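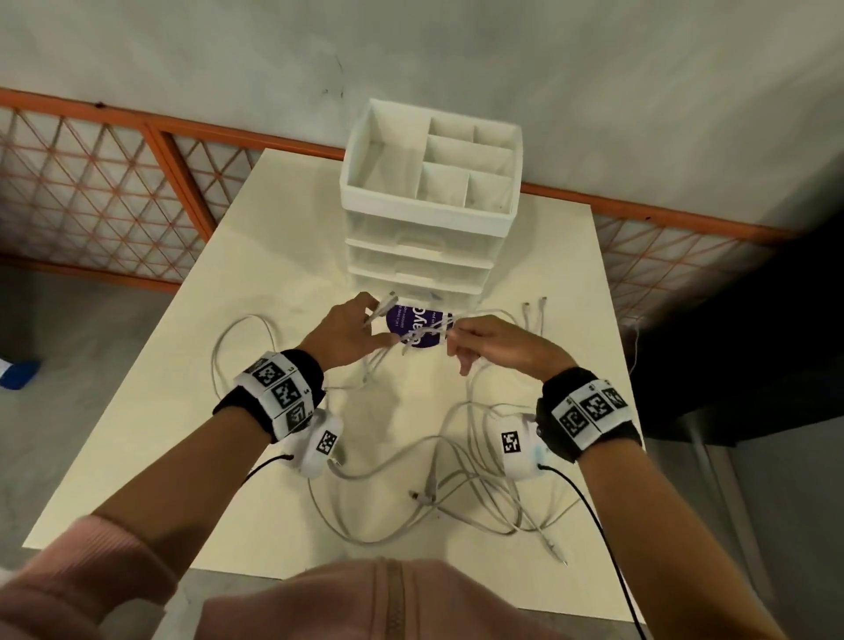
Zesano, the manipulation research company based in Kustarville, has published the results of a study into how robots can learn to handle tangled cables from recordings of people doing the same work by hand. The findings were released in August together with the recordings on which they are based.

Cables remain one of the harder objects for a robot to manage. They bend, cross over one another and hide their own ends, and a policy trained on rigid parts seldom copes with them. The Zesano method, named Julano, learns from a first-person view of the task combined with wrist tracking. Each operator wears a band of square markers and a sensor housing on both forearms, so that the position of each wrist can be recovered even when the fingers are buried in the pile.

The study used 1000 recordings of operators separating white cables on a white tabletop, a pairing chosen for its low contrast. A further 200 recordings were held back for testing. After training, a two-armed robot was given 200 tangles it had not met before and freed a named connector in 192 of them within the time allowed. The same robot, trained on the camera view alone, completed fewer of the tangles and dropped the cable more often.

"People use both hands at once when they sort out a tangle. One holds, the other pulls, and the roles change every few seconds," said Maiara Sampaio, who led the study. "We wanted the robot to learn when to make that change – the wrist data gave us a clear record of it."

The research was carried out with Vasconcelos, which supplied the robot arms and the test cell. Training on the full set of recordings took 12 hours. The authors note that the method has been tested only on light cables with moulded plugs, and that results on heavier cable, or on bundles tied together, are not yet known.

The recordings, marker layouts and training code are available to universities and non-commercial laboratories on request. Zesano and Vasconcelos will next apply the method to the sorting of returned chargers and leads.

Share this release
Shares: 192 | Comments: 3

Comments

benchtop_rory
Does the time limit include finding the connector, or only freeing it? The release does not say.

H. Lindqvist
White on white is a fair test. I would like to see the eight failures written up properly.

cablemonger
Please send one to my office.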